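生活音響学入門 第4回 講義メモ「部屋の響きと、声の届きかた」

前回の小テスト、返却は教務の棚に入れてあります。平均はまあまあでした。問2の単位を書き忘れた人がやたら多かったので、次からは引きますよ。

今日は残響の話です。先週までは音が空気の中をどう進むかをやってきましたが、今回からは壁にぶつかったあとの話になります。私はこの分野に入ったきっかけが残響だったので、つい長くなります。すみません、先に謝っておきます。

1. 残響時間とは

教科書どおりに言えば、音源を止めてから音のエネルギー密度が100万分の1に減るまでの時間です。デシベルで書くと60 dBの減衰なので、RT60とか T60 と呼びます。この60という数字、なんだか適当に決めたように聞こえるかもしれませんが、昔の人が耳で「もう聞こえない」と判断していたところとだいたい合うんですね。

実際の部屋で60 dBまるごと測れることはあまりありません。空調の音や廊下の足音が下から邪魔してきます。そこで30 dB分だけ減衰を測って、傾きを2倍に延ばして求めます。これがT30です。レポートにはどちらの方法で出したのか必ず書いてください。去年、T30の値をさらに2倍にしてきた班がありました。延長はもう計算に入っていますからね!

2. セービンの式

T = 0.161 V / A

Vは部屋の容積(立方メートル)、Aは等価吸音面積(平方メートル)。Aは面ごとに「面積×吸音率」を出して全部足すだけです。足し算と掛け算しか出てこないので、みなさん安心した顔をするんですが、落とし穴は吸音率のほうにあります。周波数によって全然ちがうんです。厚手のカーテンは高い音をよく吸いますが、低い音はほとんど素通り。薄い板を背後に空気層をとって張ると、逆に低い音のほうをよく吸ったりします。500 Hzの値だけ見て部屋を設計すると、低音だけがもわもわ残る、なんとも気持ちの悪い部屋ができあがります。

それから、この式は音が部屋じゅうに均一に散らばっていることを前提にしています。細長い廊下とか、片側の壁だけ吸音材をべったり貼った部屋では、あまり当たりません。吸音が強い部屋ではアイリングの式のほうを使います(配布資料の裏面)。

3. 例題

カストン記念館の小教室。床面積49平方メートル、天井高3メートル。等価吸音面積は500 Hzで30平方メートルとします。

V = 49 × 3 = 147
T = 0.161 × 147 ÷ 30 ≒ 0.79 秒

授業をするにはちょっと長めです。この大きさの教室なら、私は0.6秒くらいまで下げたい。では吸音面積をあとどれだけ足せばいいか。式をAについて解けば出ますから、これは宿題の問1にします。答えを先に教えてと言われても教えません。

4. 反射音は敵か味方か

学生のころ、アシュトン・テ・モアナさんという先輩と、ダナムの古い集会所で朗読会の音を録ったことがあります。私は響きが邪魔だと思い込んでいて、毛布をありったけ壁に掛けたんですね。そうしたら後ろの席から「聞こえない」と苦情が来ました。直接音のすぐあとに届く反射音は、耳の中で直接音とひとまとめになって、声を大きく感じさせてくれるんです。それを私が全部毛布に食べさせてしまったわけで、先輩には帰りの電車でずっと笑われました。

目安として、会話では直接音から50ミリ秒以内に届く反射音を味方、それより遅いものを邪魔者と考えます。この比を表すのがD50(Definition)です。音楽では境目を80ミリ秒にとって、C80という指標を使います。

5. 小さい面のいたずら

部屋全体の響きばかり見ていると、話す人のすぐ近くにある面を忘れがちです。オンライン会議で声が妙に金属っぽくなる、あの現象の犯人はたいてい目の前の机です。口からマイクへまっすぐ届く音と、机で一度はね返って届く音がほんの少しずれて重なり、特定の周波数が打ち消し合います。くし形フィルタといいます。 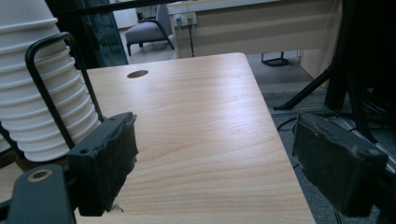 経路差の計算は、紙に横から見た図を描けば三平方の定理だけで済みます。口の高さ、マイクの高さ、水平距離、この3つを決めて、机の面を鏡だと思って口を下側に折り返すだけ。天板が写真のような平らな木目の面なら、端のほうを除いて鏡扱いでかまいません。左のほうにある小さな楕円の配線穴も、声の帯域では波長のほうがずっと大きいので、計算では無視してください。経路差が34センチなら遅れは1ミリ秒、最初の谷は500 Hzに来ます。声のいちばんおいしいところですよね。対策は、マイクを口に近づけるか、マイクを天板すれすれに置いて経路差をほとんどなくしてしまうか。布を一枚敷くのも高い音にはそれなりに効きます。

宿題

問1 例題の小教室で、残響時間を0.6秒にするために追加すべき吸音面積を求めよ。
問2 自分の部屋で手をたたき、響きの様子を言葉で記録すること。カーテンを開けた場合と閉めた場合の2回。「いい感じ」は不可です。
問3 口の高さ40センチ、マイクの高さ20センチ、水平距離30センチ(いずれも机の面から)のとき、最初の谷の周波数を求めよ。音速は340 m/sとする。

参考書はドヴォラック(Bernadette Dvorak)先生の講義ノートの第2章を。図書室に置いてありますが、持ち出しはできません。次回は遮音に入ります。電卓を忘れずに。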